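Sodmont Ground Floor Set-Up Guide
Section 2: Tables, chairs, power, pressure cooker
By Yanling Zeng
August 13, 2022
328 shares | 2 comments

Read this before you move anything. Section 1 was doors and lights, section 3 is the mezzanine, so if you want the stairs or the upstairs lights you're in the wrong place. Room booking number is 2515, write it on the sheet.

2.1 Before you start

1. Lights on, all of them. Overheads only, the side lamps throw shadows on the tables.
2. Walk the floor. Pick up scraps, tape ends, screws. Small stuff gets under the table feet and then the table rocks and you spend ten minutes blaming the table.
3. Look at the counter along the back wall. Things put there stay there. Don't use it as overflow.
4. Bags and coats by the left wall. Not on the stairs.

CAUTION: The stairs stay clear top to bottom. Same for the strip of floor at the foot of them. No chairs, no boxes "just for a minute".

2.2 White work tables

These are the ones with metal legs and the shelf underneath. Heavier than they look. Two people, one each end, lift, don't drag.

1. Clear the top. Clear the shelf too. Stuff slides off the shelf the moment you tilt.
2. Carry to the left side of the room. Set them in a line, long sides parallel to the wall.
3. Leave enough room between table and wall for a person to bend over and work with somebody walking past behind.
4. Press on each corner. If it rocks, turn the foot under that corner till it doesn't.
5. Wipe down. Damp cloth, then dry cloth.

Note: bottles. Water bottles end up on the work tables whatever I write here. Cap on, back from the edge, never next to a plug. 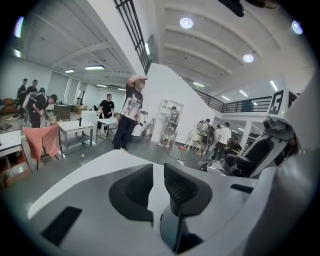

6. Once the line is straight, do the small table. Small one goes further back, for anything you need to hold and look at before it gets put away: manuals, loose parts, the gasket tin.
7. Boxes go on the far tables, never the nearest one. Nearest one is for whatever you're working on right now.

If a table is short a foot, use one from the spares bag (Stidell, gray bag, mezzanine cupboard). Write down that you took it. Last May we were down to none and nobody had written anything.

2.3 The rounded table

White top, rounded corners. Goes out in the middle with space on all sides. This is the cooker table.

1. Put it down where the cord will reach without pulling. Check with the cord in your hand first, then place the table.
2. Chairs back from it. Anybody sitting and waiting their turn sits well clear, feet out of the way of whoever's standing.
3. One plant is allowed. Near the edge, away from the lid.
4. Nothing else on top. Phones, keys, tape, all off.

2.4 Power

1. Power strip on the floor, out where you can see it. Switch off before pluging anything in.
2. Run the long black cable flat. No loops. If it has to cross a walking route, tape it down at both sides of the crossing.
3. Cooker cord goes over the near edge of the table, loose, with slack. It shouldn't hang where a knee can catch it.
4. Plug the cooker in last.

CAUTION: A caught cord brings the cooker down with it. If you're using the cooker for real with water in, stop people crossing on the cord side.

2.5 Pressure cooker: lid drill

Do this cold and unplugged the first time. Everybody, even if you have one at home. Lids differ.

1. Cooker in the center of the table. Turn it so the lid handle is easy to get to from where you stand.
2. Lift the lid off straight up. Look at the gasket all the way round. Should sit flat in its groove, no crumbs, no twist.
3. Check the vent. Hold the lid up to the light. If you can't see through, clean it.
4. Lid back on, line up the marks, turn until it stops. Don't force it. If it's fighting you it's on crooked, take it off and start over.
5. One hand steadies the body, the other turns the lid. People try it one-handed and the whole pot spins.
6. Take off, put on again. Keep going untill it's boring.

Water test after that, if you're on the Brallel plan. 700 ml, cold from the tap, nothing else in the pot. Follow the card in the lid box for timing, the card wins over anything I say.

CAUTION: Never open under pressure. Wait for the pin to drop. Keep your face back from the vent.

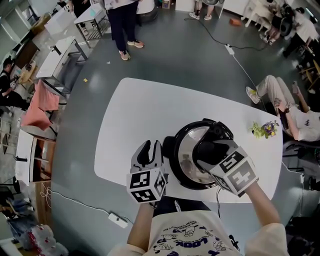

Can I leave the lid locked on when I put the cooker away?

Better not. Store it upside down on the pot, resting, not turned. Locked lids flatten the gasket and the inside goes stale. Dry everything first, the gasket separately.

2.6 Wiping the cooker

Polished metal shows every fingerprint. Soft cloth, a drop of dish soap, dry right away. No scouring pads on the outside. Wipe the cord too. Base never goes in the sink.

2.7 Chairs and putting back

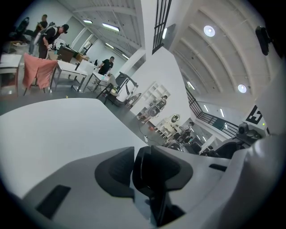 Chairs are the last job and the one people skip. Count isn't important, position is. Each one either against a table or clearly out in the open, never half in a walkway. A chair turned at an angle in open floor, like the one with the black frame and white seat, is fine while work's going on, you can see it and go round it. Come pack-up it goes in with the rest. Cloths: shake out and fold, and that means the salmon-pink one over the chair back by the work table as well. Check the floor in front of the tables again while you're down that end, there's a little yellow something there right now and it wants to be in the trash.

Then, in this order:

1. Switch off at the strip. Unplug the cooker. Coil the cord loose.
2. Cooker to its shelf, lid upside down.
3. Long cable up off the floor, tape peeled off completly.
4. Plant back to the window, water it if the soil's dry.
5. Rounded table wiped, left where it is. The Varela group uses it in the middle too, moving it back and forth is a waste.
6. Work tables stay in their line. Shelves empty.
7. Sign the sheet. Time out, your name, anything broken.

Broken cord or cracked handle: tag it, don't fix it, tell me the same day. Section 3 has the mezzanine cupboard and the key.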